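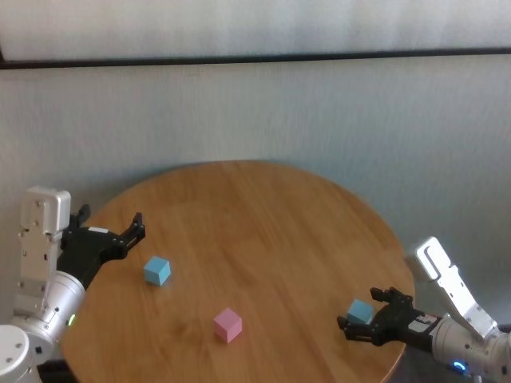

Dec 9, 2022

Well, I finally sorted the swap table for the Mandik hall and I'm chuffed with how it's coming together! If you missed the last one, you bring a board game or puzzle you're sick of and go home with somebody else's. Dagný Juhl arrived with a boot full of them (her kids have moved out and she wants the cupboard back) and I've already got my eye on a railway one that takes up most of a lounge room floor.

Puzzles are fine too, up to 1000 pieces if you must, but my favourites are the 100 and 200 piece ones you can knock over with a cuppa. Please tape the lids down - I spent 45 minutes on my knees last time sorting two jigsaws that had got into each other, and one of them was all sky.

Kai Hollmann is teaching Grumis again in the back corner. It's a bluffing game, it's very loud, and I've lost every round I've ever played. No experience needed, though a poker face would help.

We're off over Christmas and the next swap is in January. It's a gold coin at the door, and Dragica Zupan has promised her plum slice. If you've got a spare card table, give me a yell and I'll come round with the ute to pick it up.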